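Home > Workshop > Small Storage > Finishing & Fit

Fitting inset lids to small boxes

An inset lid sits inside the rim of the box, flush with it or slightly below. It looks neater than a lid that caps the walls, and it keeps dust off screws, drill bits and spare fuses. It is also less forgiving. A cap lid can be a millimetre out and still work. An inset lid that is half a millimetre too wide will bind at the corners, and one that is too narrow will drop on one side and jam.

The notes below apply to printed, cast and cut boxes up to 60 mm across. Larger lids flex and need a support ledge on all four sides.

Measuring the opening

Measure the opening at both ends and in the middle, in each direction. Thin walls bow inwards, so the middle figure is usually the smallest. Work to that one. On a box with a 26 mm opening, take 0.3 mm off each side of the lid for a sliding fit and 0.2 mm for a push fit. Paint or varnish uses up most of a 0.2 mm gap, so allow for the coating before cutting.

Check the inside corners as well. Printed corners often carry a small blob where the nozzle changes direction. Remove it with a square needle file, two or three strokes per corner, then measure again.

Reading the gap

With the lid in place, look straight down on it under a single lamp set to one side. The gap shows as a dark line. An even line means the lid is centred. If the line is heavier along two edges, push the lid towards those edges and look again. If the heavy line moves to the opposite edges, the lid is simply loose. If it stays where it was, the lid or the opening is out of square, and the tight edges should be eased with 200 grit on a flat block.

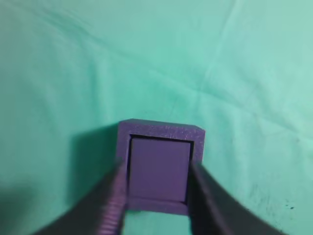
Recessed panel in a small purple box. The gap is darkest along the top and the right side.

Do this on a plain cloth in a pale colour. A towel works, though lint catches on a grainy surface and has to be brushed out of the gap afterwards. Cloth also stops the box skating about while the lid is being pressed in. Hold the box low on the walls when checking the fit. Squeezing near the rim closes the gap and gives a false reading.

Lifting the lid out

A flush lid with no handle needs some way of getting it out. The usual methods:

- Thumb notch. File a half-round 12 mm wide in one rim. Simple, but lets dust in.
- Push hole. Drill 5 mm through the base and push up with a pencil. Not suitable for powders or small pins.
- Rocking lid. Chamfer the underside at one end so that pressing there raises the other end. Needs a ledge set back from that end.
- Magnet. Glue a steel washer under the lid and lift with a magnet. Best for boxes of brass or plastic parts.

Chamfering the rim

Take the sharp edge off the outer corners of the rim at 45 degrees. Leave the inner edge square. A rounded inner edge makes the gap look wider than it is and collects grit.

Sticking lids

Rub a candle stub along the edges of the lid and work it in and out a few times. Do not use oil on printed parts. If a lid fitted in December and sticks in summer, the likely cause is damp in a wooden lid. Seal all faces, including the underside, and refit after it has dried for a full day.

For odd sizes, write the dimensions on the underside of the lid in pencil. Lids from the same batch look alike and are rarely interchangeable.

Notes by Teresa Costello

Filed under: boxes and lids, filing and sanding, small parts

Recent in Workshop
Stacking trays for a shallow drawer
Labels that stay on plastic
Rusto bench vice: replacing the jaw pads
Sharpening a marking knife
Dividers from offcuts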